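朝の5時すぎ、まだ布団の中にいたら、通りのほうからドン！と鈍い音がして飛び起きました。うちはヴスコム（Vuscombe）の駅前通りから一本入ったところなんですが、窓がびりっと震えるくらいの音で、うちの猫は洗濯機の裏に隠れたまま昼まで出てきませんでした（笑）。

# ヴスコム橋の手前でトラックが横転、駅前通りは昼すぎまで通行止め

で、上着だけひっかけて見に行ってきました。場所は橋の手前のゆるいカーブ、パン屋さんの角を曲がってすぐのあたりです。配送会社ドラトフ（Dratov）の中型トラックが歩道側に横倒しになっていて、積んでいた玉ねぎの箱が道いっぱいに散らばっていました。早朝の空気に玉ねぎのにおいがつーんとして、野次馬もみんな目をしょぼしょぼさせています。

先に大事なことを書いておくと、亡くなった方はいません。けがをしたのは3人で、トラックの運転手さんと、対向車線の乗用車に乗っていたお二人。全員が意識のある状態で病院に運ばれたと、現場にいた消防のオドゥオル・ウェレさんが教えてくれました。「運転手さんは自分の足で救急車まで歩きましたよ」とのことで、聞いたこちらも肩の力が抜けました。

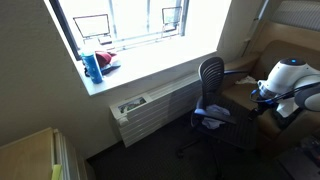 *窓辺に青い水筒。外はまぶしいくらいの光。*

警察の説明では、トラックは橋のほうから駅に向かって走っていて、カーブでふくらんで縁石に乗り上げ、そのまま倒れたそうです。乗用車はよけようとして街灯にぶつかりました。速度が出ていたのか、荷物が片側に寄ったのか、そのへんはまだ調査中で、ブレーキの点検もこれからだといいます。路面に雨は残っていませんでした。私もサンダルで歩いたので、これは自信を持って言えます。

通行止めになったのは、橋のたもとから駅前のロータリーまでの200メートル。ちょうど朝の通勤時間にぶつかってしまって、裏道はもうぎっちぎちでした。22番のバスは川沿いの道にまわり、遅れは最大で17分。停留所で待っていたヤリナ・ステツュークさんは、スマホの画面をにらみながら「歩いたほうが早いって、わかってるんだけど荷物がね……」とため息をついていました。足元には大きな紙袋がふたつ。うーん、あれは歩けません。
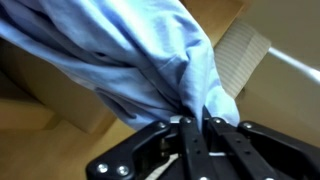
**この記事は約4分で読めます**

さて、片づけです。倒れたトラックを起こすのに、トカチュク（Tkachuk）という隣町のレッカー会社から大きなクレーン車が来ました。これがまた、細い通りに入るまでが大仕事で、看板をよけ、電線をよけ、誘導の人が声をからしながら少しずつ、少しずつバックで入っていくんです。私、最初から最後まで見てしまいました。朝ごはんも食べずに。

箱のほうは、近所の人たちも手伝って道の端に寄せていました。角の食料品店イヴェル（Ivel）のオミド・ハッサンプールさんは、店を開ける前からほうきを持って出てきていて、「うちの前に玉ねぎが転がってくるのは初めてだよ。注文した覚えはないんだけどなあ」なんて言いながら、排水溝に入り込んだのを一つずつ拾っていました。お店の入口のガラスにひびが入ったそうなので、本当は笑いごとではないんですけどね。営業はいつもどおりだそうです。
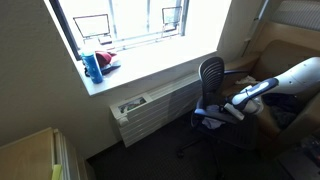
*白い窓台と、その下の横長のヒーター。*

通りが開いたのは午後1時ごろ。ただし、曲がってしまった街灯はまだ交換が済んでいなくて、夜はカーブのあたりがかなり暗くなります。歩道も一部が柵で囲われたままなので、自転車の人は降りて押してください、と警察の人が繰り返していました。交換の日程はまだ決まっていないとのこと。

このカーブ、前から怖いという声は出ていたんです。向かいに住むオヘマア・アコルゴさんに話を聞いたら、「夜中に急ブレーキの音で目が覚めるのなんてしょっちゅう。減速の標識をもう一枚立ててほしいって、5月にも役場に手紙を出したのよ」と、控えの紙まで見せてくれました。日付の横に赤ペンで「返事なし」と書いてあります。役場に電話してみたところ、道路担当のオバイドゥル・ラトナヤケさんが出てくださって、「手紙は受け取っています。今回の事故も踏まえて、標識と路面の表示を見直すつもりです」という返事でした。いつまでに、というところは教えてもらえなかったので、また電話してみます。

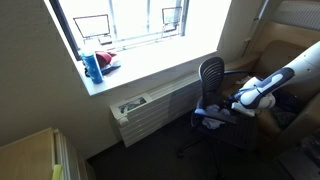 *明るい窓と、窓台の左端に立つ水筒。*

事故の瞬間を見た方、それからドライブレコーダーに橋の手前の様子が残っている方は、ヴスコム警察の窓口まで連絡がほしいそうです。特に5時前後に橋を渡った車の映像を探しているとのことでした。

それと、イヴェルの店先に、現場で拾われた子ども用の青い手袋が片方だけ預けられています。事故とは関係なさそうですが、心当たりのある方はオミドさんに声をかけてみてください。店は夜8時まで開いています。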